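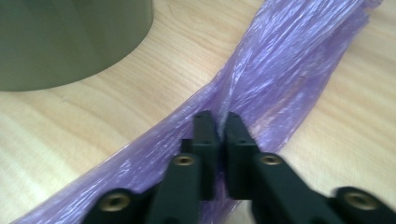 A reader signing as Seria wrote in after my piece on bread bins to say that mine was the wrong way round: I had spent a page on the bin and one line on how the bread was wrapped inside it, and in her house the wrapping made more difference than the bin ever did. She keeps her loaves in a cloth bag inside a lidded tin and gets four days out of a white tin loaf before it is only fit for toast. She wanted to know whether the Ackermann bread box would do any better, as she was thinking of buying one.

I had the Ackermann on loan already, so I have used it for nine weeks in place of my own enamel bin, and I have tried it with the wrapping changed as she suggested.

The Ackermann is a plain box with a beech lid that doubles as a board. The body is steel with a powder coating, and there is a row of small holes along the back, low down. It comes in one size. A large sandwich loaf goes in lengthways with room for a few rolls at the end, but a round sourdough of any size has to be cut in half first. If you mostly buy round loaves, look at the Katby crock instead, which is wider and has more height under the lid.

Bread with no wrapping at all did poorly. The cut face was dry by the next morning and the crust had gone leathery by the evening. The holes are there to stop mould, and they do, but they let the loaf dry out as well. I found no mould in the box at any point, even in the warm spell in the third week.

In a cloth bag the same loaf lasted three days in good condition and a fourth for toast, so Seria's old tin is doing as well as a box that costs a good deal more. In a plastic bag with the end folded under, the crumb stayed soft until the fifth day, but the crust was lost after the first night. For a soft white loaf I would take the plastic. For anything with a proper crust I would use cloth, or paper if it will be eaten quickly.

Rolls are a different matter. They dry out quickly however they are stored, and I now freeze whatever we won't eat that day and warm them through from frozen.

The lid is the best part of it. It sits flat, it doesn't slide about, and the groove round the edge catches most of the crumbs. It does need oiling, and the leaflet doesn't mention this. Mine began to look pale and rough after a month of wiping down, and one coat of board oil put it right. Keep it out of the sink – beech will warp if it is left standing in water.

I am less keen on the coating. It has chipped at one corner where the lid is set down, and there is a scratch on the side from being pushed back against the wall tiles. Neither affects the bread, but my enamel bin has had far harder treatment over the years and shows less for it.

Cleaning is easy enough. Crumbs collect in the back corners under the holes, and a dry pastry brush gets them out. I did this once a week and washed the inside with warm water and a little vinegar.

Trondon Kitchen Shop lists it at 90 pounds, with 30 days to send it back unused. That is a lot for a bread box. If you need a board as well and are short of worktop, it earns its space. If you already have a tin with a lid that fits, keep the tin and buy a couple of cloth bags.

Marks: a good lid, a fair box, too dear. I have gone back to the enamel bin and kept the habit of bagging the loaf.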